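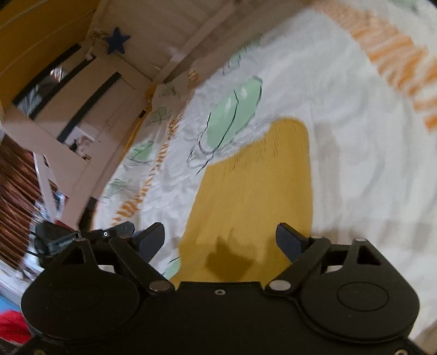 Printed Household Linen: Care, Marking and Folding
Session 5 handout

Bring this sheet to the practical. You will also need a soft tape measure, a laundry pencil, a clean dry tea towel and whatever printed cloth you have chosen to work on. If you have nothing suitable at home, Lilibeth Castillo keeps a box of spares in the cupboard by the sinks, and these must go back folded.

1. What we mean by a printed cloth

A printed cloth has its pattern put on after weaving. A woven pattern is made by the threads themselves and shows on both faces, often with the colours swapped over. With a print, turn back a corner and the wrong side is usually paler, sometimes almost blank. That is the quickest test and it works on nearly everything you will meet in this course.

White grounds with large motifs are common on tablecloths, light bedding and curtains. Leaf prints in pale green with a dark line for the midrib, mixed with bigger blocks of a warm colour such as mustard yellow, are a typical arrangement. The leaf shapes often come in more than one size so that the gaps are filled.

Terms used in this session:

Ground - the colour behind the pattern, in our case white.
Motif - one printed shape, such as a single leaf.
Repeat - the distance from a point on the pattern to the next place where exactly the same point occurs.
Direction - whether the motifs all point one way, or are tossed so that the cloth looks much the same from any side.
Outline - a drawn line round or through a motif. It is often a separate printing from the fill colour and may sit slightly off it.

2. Before washing

Read the label first. If the label has been cut out, treat the cloth as cotton with unreliable dye and wash it at 40 degrees or below.

Check the colour before the first wash. Damp a white rag, press it on the strongest colour for a short while and look at the rag. Mustard and other deep yellows deserve particular attention, as a white ground will show any bleeding at once. Do the same on the darkest line in the pattern. If either leaves a mark on the rag, wash the cloth on its own in cool water and do not leave it lying wet in the machine.

Stains on a printed cloth are treated from the wrong side. Work from the outside of the mark to the middle and dab. Scrubbing lifts the surface of the print and leaves a dull patch that is worse than the stain. Bleach is not to be used on any coloured print, whatever the ground.

A shadow or a fold can look like a stain. Move the cloth about under the lamp before you put anything on it. Last February one group spent a good part of the practical treating a mark that was only the shade of the lamp arm.

3. Drying and pressing

Hang the cloth by its longest edge, straight along the line, with pegs at the hem and not in the body of the cloth. Pull the hems true while the cloth is damp. Fine wrinkles that dry in are slow to iron out, especially where the printing is heavy, as the printed parts can be a little stiffer than the ground.

Press on the wrong side. Use a medium iron unless the label says otherwise. Lift and place the iron over the large motifs, and do not push it along, or the weave may be dragged and the outlines will look bent. Leave the cloth flat until it has cooled.

Ronaldo Ocampo will show the use of the Trirker press in the second half. It is quicker for sheets but it sets creases hard, so the cloth has to go in square.

4. Finding the repeat

Spread the cloth right side up on the table. It does not have to be perfectly smooth, but the part you are measuring must be flat.

Choose a motif with something particular about it. A leaf with a highlight in one half is easier to find again than a plain one. Mark the tip with a pin, laid flat.

Look straight along the length of the cloth until you meet the same leaf at the same tilt, with the same neighbours. The neighbours matter. Designers reuse a leaf in several places, and it is easy to stop at the wrong one.

Measure from tip to tip and write it down in millimetres. On the teaching cloth the lengthwise repeat is 300. Then do the same across the width.

Hakim Chin's method, for those who find this hard on the eyes, is to trace one large shape on greaseproof paper and slide the tracing over the cloth. Large simple shapes work best for this - one with a straight side is better still, as you can line the edge up.

5. Folding so the pattern lies well

Fold in half lengthwise, wrong sides together, hems matched. Work from the hems and let the fold fall where it wants to.
Fold in half lengthwise again if the cloth is wider than the shelf is deep.
Bring the short ends together and smooth towards the fold.
Fold into thirds, not halves again. A cloth always halved gets a worn line down the centre, and on a print the colour goes from that line first.
Turn the packet so that one whole motif is uppermost. It helps people find the cloth in the cupboard.

Refold on different lines every few months if the cloth is not in use.

6. Marking and storing

Write the name and size on tape and sew the tape to the hem on the wrong side. Do not write on the white ground itself, even on the back, as pencil can show through thin cloth.

Store out of the light. The shelves in room 115 are too near the window for anything with yellow or green in it, so please use the lower drawers.

7. Work for next time

Measure the repeat both ways on a cloth of your own and note the number of colours, counting the outline as one. Make a small drawing of one motif showing which parts are fill and which are line. Half a page of writing is enough. Hand it to Imelda Cruzado at the start of the session, with your name on the back.

Anyone who missed the stain practical should speak to Lorna Sison about joining the other group.

Handout revised 27/06/2018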